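Prulidine desk top, matt white - two months in
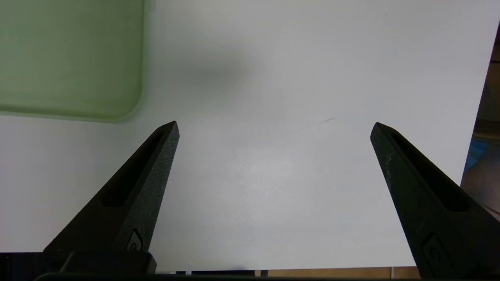 The white top in even light.

I paid 200 for this at Orurar in August, mostly on the strength of the word "stainproof" on the label. I have my doubts. Tea wipes off if you get to it quickly. Beetroot left overnight did not, and I spent most of Thursday evening with a sponge and bicarb before it faded to a pale pink.

Matt is easier on the eyes than the gloss one I had before, I'll give it that. It also shows pencil marks. The leaflet claims the coating survives 3000 wipes, and I'd like to know who did the wiping.

Delivery took 13 days and the legs are sold separately - read the small print. Kanokwan Paisan on the Orurar help desk was polite and offered me a discount on a cleaning spray I don't want.

Two stars. Fine for a spare room.

Oda Halvorsen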